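Notes for my talk at the Drosedar evening, September. Forough Mahmoudi

**Speak slowly. Drink water before the second part.**

## Start

- Good evening. My name is Forough and I take care of the rooms at Zinstead. I am not an architect. I order chairs, I move chairs, and I answer mails about chairs.
- The big room has 265 square meters. It looks like a lot of space on the plan. When people are working in it, it is a different feeling.
- Ask the audience: who has a bag next to the feet at this moment? (Wait for hands.)

## Part one: tables and what stays on them

- We have tables with a dark top and white legs. On a dark top you see every fingerprint, so there is often a cloth on the table. I used to collect the cloths each evening and put them in the cupboard. Then people wiped with their sleeve. Now I leave them out, folded.
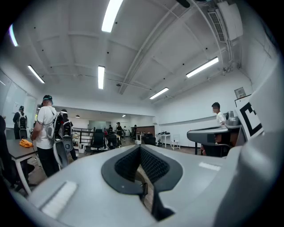 - The second subject is the railing. It is black metal and it runs along the raised edge. People like to put chairs close to it, especially the office chairs with the tall mesh backs. I have made a rule with myself that I walk along the railing at 4 p.m. and look if a person can still pass with a tray.
- Small story: in my first month I put a line of tape on the floor to show where the chairs must stop. The tape stayed for 2 days. I still don't know who removed it. (Smile, go on.)
- Working people need room for their arms and for their backs. When you plan the distance between tables, please do not measure a person who stands straight. Measure a person who bends down over a desk with something on the back.

## Part two: the soft corner and the cables

- My colleague Lindgren wanted all seats the same. I wanted some that are not office chairs. We discussed it for a long time and I won by being more patient.
- So there is a round wicker chair, brown, and beside it a small yellow table with a light top on a black pedestal. I thought people would sit there with their coffee. Very often it is a bag that sits there.
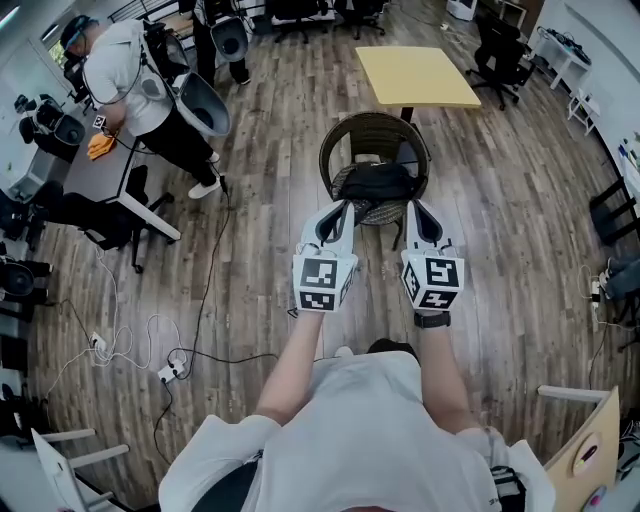 - I was a little offended in the beginning. Then I asked people, and they told me that they don't like to put their bags on the floor. This is a good answer. I had planned 11 hooks near the door, and the door is too far away for a person who wants the charger every hour.
- Cables: a power strip in the walking area is my biggest worry. Please, when you go home, look where your strips are lying. If you need power in the middle of the room, bring it to a table leg first and fasten it there.
- The floor has the look of wooden planks in gray, brown and tan. A dark cord disappears on the brown parts. I prefer white cords for this reason, but they look dirty sooner.
- Money, if someone asks: the offer for floor sockets was 2196, without the work. It is still on my desk.

## If there is time

- Show the plan from the Zundberg building and compare the distance from door to hooks.
- Questions. Repeat each question into the microphone, because the people in the last row could not hear last year.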